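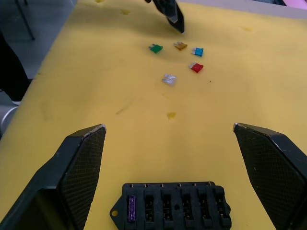
Cengiz Keskin wrote in after the last page of tips to say that he'd followed every one of them and his robot still jammed a fuse in crooked, and would we please write down the rules for small fiddly parts in one place, in the order a tired person needs them. Fair enough. He has a two-armed bench setup and a low tolerance for scattered advice, and so do we.

What follows are the house rules for our workshop. They aren't a standard. The real standards for robot safety are long, dull and worth reading, and if you're running anything bigger than a bench arm you should be reading them instead of a tips page. These are the habits that sit underneath.

Before power

Kill the real power first. If the holder you're filling is wired to anything at all, disconnect the battery or supply before the arms are allowed near it. A gripper finger is a fine way to bridge two contacts you'd have preferred to keep apart. We practice on a bare holder block and let nobody talk us into doing it on the truck.

Put something soft down. Foam is cheap and gripper tips are not. A fuse pushed a little too hard into foam just sinks a bit, and so does a fingertip that comes down lower than you told it to. Pick a color that your parts don't come in. Yellow is good until somebody hands you a yellow fuse, at which point you'll learn how much your vision software relied on luck.

Accept that the foam will get stained. Wipe off grease and loose grit, leave the rest. If a blotch is the size of a part and the arm has started reaching for it – ours has – turn the mat over.

Stop button where a hand lands. The person, I mean. Test it at the start of every session by pressing it while the arm is moving slowly. Pressing it while the arm is parked proves that you own a button.

Laying out the parts

Loose parts don't have to be in neat rows, but they need breathing room. A gripper has to get both fingers around the thing it's picking, so leave a finger's width on each side. Two fuses touching is one pick and one small projectile.

Keep the pile on the far side and the holder near, or the other way around, but write down which and stick to it. Half our mystery failures came from a helpful person tidying up between runs.

Only lay out what the job needs. Six slots, six fuses. Spares live in a lidded tub off the mat. We once tipped out the whole box of 200 and spent the rest of the afternoon on our knees.

Fix the holder down. Most blocks have a mounting hole or two, and that's what they're for. If you can't screw it down, double-sided tape will do for a short session. A block that slides when you push on it will teach the arm to chase it across the table, and it will do this with great confidence.

Check the rating before you trust the color. Blade fuse colors do follow a convention, and the number on the fuse still wins. Clear ones are murder for cameras because they pick up whatever light is about, so turn off the desk lamp, put up with the gloom, and try again.

Hands and arms

Two arms, one zone at a time. If both can reach the same patch, decide which one owns it and have the other wait outside. We mark the boundary on the written plan and not on the mat, where it would only become another thing to mistake for a fuse.

Hands out before you press go. Say it out loud. It feels silly for the first week.

Insertion at slow speed, always. Line up above the slot, come straight down, stop when the force climbs. If it hasn't gone in, back off all the way and start over. Wiggling is a skill, and your robot hasn't got it yet.

No reaching in to "just straighten" something. Pause, wait until it's still, then straighten. I wrote this rule and I have also broken it, and the bruise was educational.

Looking after the fingers

Look at the pads before each session. Textured ones hold well until the pattern fills up with fluff, after which they hold about as well as a wet noodle. A dry toothbrush gets most of it out. Scuffs along the top corners are mostly cosmetic, but run a thumbnail over them with the power off, and if you feel a burr, file it before it catches.

Change pads in pairs. One new and one old gives you a grip that pulls to the side, and you'll blame the software for days.

Keep a log

One line per session: what you ran, what slipped, what you changed. Ours has reached page 23 and most of it reads "slot 6 again." It's still the first thing we open when something goes wrong. (Slot 6 is at the end of the row, where the finger has to come in past the rim. We now fill that one first.)

Cengiz also asked whether he can leave it running while he makes lunch. No. Power it down, eat, come back and test the button again.

More in August, on cables, where to route them and what to say to them.

We use cookies to remember your settings and count visits. By continuing to browse you agree to this. Accept | Manage preferences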